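Herevix Stick Reader and Herd Software: Review

June 8, 2022

The Herevix is a handheld reader for electronic cattle tags, sold by Truna with a desktop program for movement and treatment records. We used it through one spring on a suckler herd of 117, mostly in a side race and twice in an open yard. The unit replaced an older Rastia stick that still works but has no screen.

Build and handling

The stick measures 29 inches with the battery fitted. The balance point sits just ahead of the grip, so it can be held out over a rail without much strain on the wrist. There are two buttons, one to read and one to scroll, and both can be worked in thick gloves. The charging port has a rubber cover that does not stay closed once it has mud in the hinge. A screw cap would be better.

Reading

Half-duplex tags read at a full hand's width. Full-duplex tags needed the tip closer to the ear, and a few older ones had to be tried from both sides. Metal gates shorten the range, as with any reader of this type. A double read of the same animal is ignored unless the session is closed first, and the vibration on a good read is strong enough to notice in a noisy shed.

Memory is given as 3,000 reads. We did not fill it. Sessions are stored by date and can be named on the stick, although entering a name letter by letter with the scroll button is slow.

Desktop software

The program installs from a download and wants a wired connection for the first sync. Bluetooth works afterward, but the pairing dropped whenever the computer went to sleep. The database is kept on the local drive, with an optional nightly copy to Truna's server.

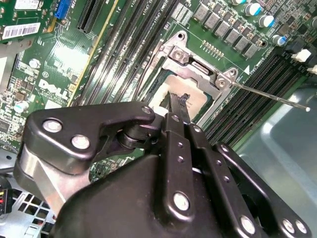
Tool tip just above the processor.

Speed depends on the size of the herd file. On an older desktop, opening the full herd list took long enough to be annoying, and the treatment report was slower again. The same file on a newer machine with a solid state drive opened at once. Truna's minimum requirements are low, and buyers with large herds should treat them as a floor.

Withdrawal periods are handled well. Enter the product and the dose date, and the animal is flagged until it is clear for slaughter. The flag

 also shows on the stick after the next sync - the most useful feature in the package.

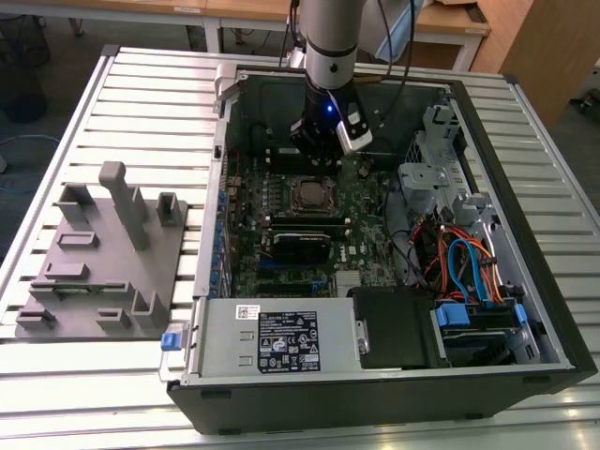 Exports are less tidy. The movement file comes out as plain CSV with the tag number in one column, and our spreadsheet dropped the leading zeros until the column was set to text. Strömberg weigh heads are supported by cable, and weights landed against the correct tag in more than 40 weighings. No other make of weigh head is listed in the manual.

Battery

A charge lasted two working days with the screen at half brightness. The battery slides out, but a spare has to be ordered from Truna and did not come in the box.

Verdict

Good reader, decent software, poor port cover. Worth the price for a herd that already has a Strömberg head. Owners of a working Rastia stick who keep treatment records on paper will gain less from it. The next software update is listed for December and is supposed to fix the sleep fault.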